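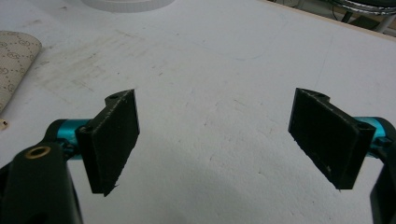
Must a robot be in the room when one collects examples for it?

At Zatevex the examples are made by people with a gripper held in the hand, and the robot receives them later, in another building. A camera sits on the gripper and records what the fingers do.

I put this at the start of my report because it was the first thing I asked at the reception desk, and three other visitors asked it after me while I was still filling in my name card. We had all come to the open day expecting a hall with big arms in it. There is such a hall, but it belongs to Plasen, the neighbour, and it was closed to visitors.

Visit to Zatevex, Ukelham, 02/02/2018

Getting there

From the station at Ukelham you take the bus to the business park and get off at the second stop after the canal. The website said the first stop. I walked the difference along a road without pavement, with two ladies from a technical college who had made the same mistake. If the company reads this, please correct the page. The entrance is at the back, beside the loading bay, and the bell works only if you press it long.

Registration was free. One gets a card, a pair of shoe covers and a sheet with the programme. Our group had the tour of 30 minutes and after it a talk in the canteen. There was a longer tour for people from the trade, with registration by letter, and I had not known this. Next time I will write earlier.

What the company does

Zatevex gathers demonstrations. A customer has a machine that should learn to do something with its fingers, for example to take a cup from a table, and the machine learns it from many recordings of the same action done well. The customer orders the recordings, Zatevex makes them. The word they use for one recording is "episode". An episode begins when the operator lifts the gripper from its rest and ends when he or she presses a small switch. Most are short. I had imagined long films, but the guide told us that a short episode with one clear action is easier to check and easier to repair, and by "repair" he meant to throw it away and do it again.

The order they were working on was for Shehu, a maker of kitchen and hotel equipment. It concerns objects that stand on a table at home: plates, bowls, cloths, small pots. The agreed quantity is 1150 episodes for each action. On the wall there was a paper chart with a row for every action, coloured in with pencil, and I was pleased to see that in such a company somebody still uses a pencil for this.

The tool

I had never held one before. It is heavier than it looks, and the weight lies towards the wrist. There are two flat black fingers which face each other, and they are carried on blue-green rods that run out to the sides. You squeeze, and the fingers come together. You release, and they open wide, wider than my hand. The inner faces are matt. I asked if the fingers are always flat like this, and I learned that there are also curved ones, and a narrow pair for cutlery, but that the fingers of the hand tool must have the same shape as the fingers of the customer's machine. Otherwise the machine learns a grip that it cannot make. I found this the most useful sentence of the day and I wrote it on my programme sheet.

In the same way the camera has to sit in the same position as on the machine, looking forward over the fingers. So the operator's face is never in the recording. What one gets is the two fingers, the table and whatever stands on it. The guide showed us a recording on a monitor, and it was strange for the first seconds. One sees the table come nearer and sink away, as if one were a small crane.

How an episode is made

We watched through the glass first and then we were let in, five at a time. The operators stand. There are stools, but they are for the pauses. The table has a white top, and on a white top every mark can be seen, the grey smudges and the scratches from earlier work. I asked if they clean it between episodes. They wipe it in the morning and leave it alone during the day. A customer's table at home is also not perfect, and in the past a batch was sent back because the top was too clean and all the same.

The order of work is like this, as far as I could note it:

The operator reads the action from a card.
She puts the objects in new places. The card gives the zone, the exact place is free.
She opens the fingers fully and waits a moment.
She does the action once, without correction if possible.
She opens the fingers again, goes back to the rest and presses the switch.

The waiting moment surprised me. They want a piece at the beginning in which the fingers are open and nothing is between them, so that the recordings all start from the same state. New operators forget it. In the first week, we were told, one new operator lost a full morning of work in this way, and since then the card has a red dot on the second line from the top.
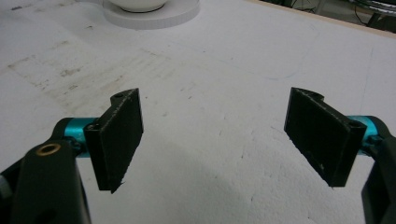
A man at the back of our group objected that an action done without correction is no good teacher, and that a learner needs to see mistakes and how one gets out of them. He had this from training apprentices on the lathe, he told us, and he did not see why a machine should be different. Would it not be better to let the operator knock against the bowl now and then, and pick it up again in front of the camera?

The guide took this seriously. They do collect such episodes, he explained, but separately and on purpose, with their own card. For each action of the Shehu order there are 100 of them. The operator begins from a bad position, for instance with the gripper too low or turned too far, and then comes into a good one. What they do not want is a mistake that happened by accident in the middle of a normal episode, because then it carries the wrong label and the person who checks must find it. The man was half content. He continued the discussion on the stairs with one of the ladies from the college, and she was on his side.

My own turn

At table 2 visitors could try. I did four episodes and I believe one of them was usable. The task was to take a soft cloth by one corner and lay it down further to the left. With the hand it is nothing. With the gripper I discovered how much I normally do with the fingertips: I feel the edge of the cloth, I roll it a little, I lift. The flat fingers feel nothing and do not roll. You must come from the side, very low, and the lower tips of the fingers then go near the table top and you become afraid of scratching it. My first attempt closed above the cloth. At the second I had so much cloth between the fingers that it made a ball. The operator who helped me was patient and advised me to look at the tips and forget the rest of the tool. After this advice it went better.

The shadow is another thing I would not have considered. The lamps are overhead, and the tool and the person make a soft grey shadow on the white top. I stepped aside to avoid it and was told to stay where I was. On the machine there will be a shadow also, so a little of it belongs in the recordings. Only a hard shadow with a sharp edge is refused.

After some minutes my forearm was tired. The operators change over every hour and they have a rule that nobody does the cloth task twice in a row. I can understand this rule very well.

Checking

The second room was less visited, and I think this is a pity. Here people sit at monitors and look at the episodes of the day before. They do not watch each one at full length. They see the start, the moment of the grip and the end, and they mark it as good, as doubtful or as refused. The doubtful ones go to a second person. I asked what makes an episode doubtful and got a list which I could not write fast enough: the grip slips but holds, the object is half outside the view, the sleeve of the operator comes into the recording, the switch is pressed too late.

I was not allowed to learn how many are refused. It depends on the customer, they said, and that was the only question of the day with such an answer.

The talk in the canteen

It was too technical for me in places, and the projector was weak. What I kept from it is a comparison between last November and the present. In November they had made all episodes on one table by one window, and the customer's machine was then good at that table and bad at every other. Now they change the objects, the height of the table and the person. Tall and short operators are mixed, because a tall person brings the gripper down more steeply. They showed two curves to prove the improvement, but the axes had no numbers, and I say this with respect, a curve without numbers does not prove much.

There was coffee and a very good plum cake.

Practical remarks for those who want to go

The next open day has no date yet. You can leave your address at reception, or write to them.

Wear a shirt with narrow sleeves if you wish to try the tool. Mine was wide and I had to roll it up and hold it with a rubber band.

Photographs are permitted at the tables and not at the monitors.

Children from the age of twelve may come in. The tool is built for an adult hand, and the smallest visitor of our group needed both hands to close it.

The bus back goes every hour, at ten minutes past, and the tour ends at the hour. I ran and I caught it.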